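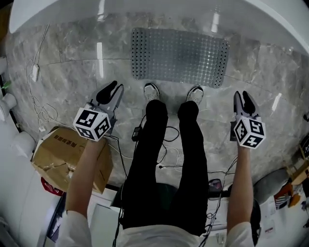
One of our regulars wrote in to say the Wonwood insoles had gone flat on her by August, and could we please stock something with a bit more life in it. Fair enough! So I've brought in the Stitau, and I've been wearing a pair myself on the shop floor — hard tiles, long days, no mercy.

Posted in August by the shop desk at Wilell

The Stitau is a full-length cushioned insole, 9 mm thick at the heel and 3 mm at the toes, so you'll want to take the old liner out first or your shoes will pinch. Mine felt a bit odd the first morning (sort of bouncy) and then I forgot they were there. They're cut generously, so trim the toe end with kitchen scissors, a sliver at a time. I rushed my first one and ruined it.

They suit trainers and work shoes. Not much use in anything narrow, I'm afraid — for those I'd still go for the Murakami, which is thinner and a bit firmer underfoot.

Hand wash only, and keep them off the radiator. Sizes 3 to 9, no half sizes.

Order code 2376 for the standard width, 1670 for the wide. The wide ones are due back in shortly.

Last updated: August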